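Which Gripper Gets the Job? How Engineers Test Robot Hands

Pick up a paper cup. Easy, right? Your fingers curl around it, your skin feels how squishy it is, and your brain tells your hand to squeeze just enough. You did all of that in less time than it takes to sneeze!

A robot has to be given a way to do each of those jobs. The part that does the holding is called a gripper, and there are loads of kinds. Some have two stiff fingers that close like a clothespin. Some have soft fingers full of air. Some don't have fingers at all and use suction, like a tiny vacuum cleaner.

So how do you choose? You try them out – again and again and again.

At the Dorkbridge workshop, Torunn Backlund and Leif Solheim test grippers on things you would find in a kitchen. A paper cup is one of their favorites, and it's a sneaky one. Squeeze too hard and the side caves in. Squeeze too softly and it slides right out. Put something inside the cup and it changes again, because now the weight can shift when the arm tips.
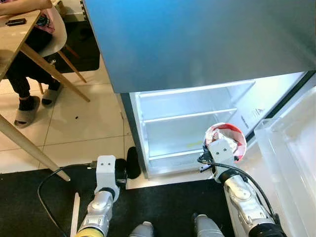
A refrigerator makes the test harder still. The arm has to reach in under one shelf and over another without bumping the door. Cold air can make smooth things damp and slippery. And shiny walls bounce light around, which can confuse a camera that is trying to work out where the edge of a shelf is.

To make a test fair, you change only one thing at a time. Same cup, same shelf, same starting spot, different fingers. Leif runs each set of fingers 101 times and writes down every drop and every dent. Then he adds it all up. Last June the notebook reached 1033 tries, and Torunn baked a cake shaped like a gripper (the fingers fell off).

Here are some things they look for:

Does the cup stay round?
Does it stay put when the arm turns?
Can the fingers let go cleanly, or does the cup stick?
Can the camera still see the cup once the fingers are around it?

That last one surprises people. Big, wide fingers can hold really well, but they also hide the thing they are holding! Slim ones leave more to see and give less to hold on with – so there's always some trading to do.
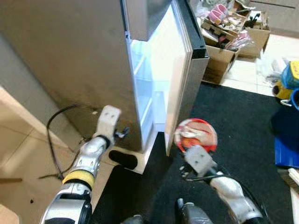 Shewit Alemneh wrote to us to ask why engineers don't just copy the human hand, with 5 fingers and everything, and whether a hand like that would win every test.

Great question, Shewit! People do build hands like that, and they are amazing to watch. But every finger needs parts to move it, and every part is one more thing to control and to fix. For lots of jobs, 2 fingers are plenty. Try it yourself: use only your thumb and one finger to move a cup from the table to a shelf. Now try a grape, a spoon and a sock. Which was the hardest?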